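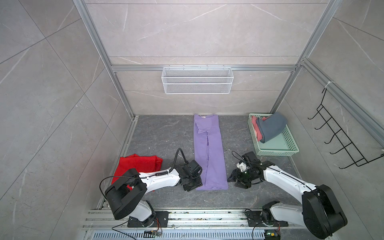

From: Jamie Cheetham
To: Furnival list
Date: April 6, 2026
Subject: Re: [furnival] Clothing swap: shirts, sorting and the leftover pile

Replying to the whole list so the answers are in one place.

Fletcher Rutherford wrote:

> I couldn't make the March meeting, so forgive me if this was settled.
> Three things.
>
> 1. Are we still doing points for the swap, or is it one for one? My
> neighbor on Kastusska Street says points, the flyer says one for one.
>
> 2. Last fall we took in 905 pieces and had a mountain left at the end
> of the day. What happens to the leftovers this time? I ended up with
> six bags in my garage until Christmas and my wife would like that not
> to happen again.
>
> 3. Can we please stop putting kids' sizes on the same tables as adult
> smalls? I spent half the morning moving things back.
>
> I can bring the two long tables again if someone helps me load them.
>
> Fletcher

1. The flyer is right. It's one for one. Points were a good idea on paper, but the line at the desk last fall went out the door while we argued over whether a raincoat was worth two sweaters. Bring ten pieces, take up to ten pieces. Coats count as one, same as everything else. Shoes count as one pair. Socks and underwear are not accepted unless they are new and still in the package.

If you have more to give than you want to take, we'll gladly have it. The extra slots go into a pot at the desk, and people who come with nothing can draw on it. Please don't make anyone explain why they came with nothing.

2. Leftovers. I called Findix, the textile place past the rail yard. They will take anything clean and dry, worn out or not, as long as it's bagged and we bring it ourselves. They don't pick up from groups our size. They close at four on Saturdays, so the swap has to end at two, and I'd like the first carload out by two thirty. I need two more people with cars or a truck. Nothing goes to anyone's garage.

Good winter coats should be held back. The school asked for them last year and we had already bagged everything. I'll put a box under the desk marked COATS. If you're clearing a rack at the end, check it for coats first.

3. Agreed on kids' sizes. They get the side room this time, with their own table for baby things. Fletcher, if you want to be in charge of that room it's yours.

Now some things he didn't ask about.

Drop-off is Thursday and Friday evening, six to eight, at the back door. Please don't leave bags outside. Two got rained on last time and we had to throw most of it away.

Everything should be washed. Check pockets. Close zippers, since an open one snags whatever it's packed with. If there's a small flaw like a missing button, pin a note on it and leave it on the mending table. People do take those.

On folding: shirts and sweaters go on the tables, folded with the size tag at the top where people can find it. Pants are folded over once at the knee. Dresses, coats and anything slippery get hung. We have 137 hangers, counted yesterday, and we ran out by ten in the morning last time, so if you have spare ones at home bring them along. Wire ones are fine for shirts but they won't hold a coat.

Don't bother making the tables perfect. Two people going back and forth straightening a little at a time worked much better than one big tidy at noon. Heaps get picked through last, and the good things at the bottom never get seen.

We could use a rolling rack or two. Vuvutar rents them, but they want a deposit and I would rather borrow. The one with the bent foot is still usable if you keep it against a wall.

Still open on the sign-up sheet: Friday drop-off (one person), Saturday setup from seven thirty (three people), desk from noon to two (one person), the drive to Findix (two people). Write to me off list and I'll fill you in on the sheet. The coffee is taken care of.

Fletcher, yes please to the long tables. I can help you load them Friday after five. Let me know whether they'll fit in your car or whether I should ask my brother for the van.

Jamie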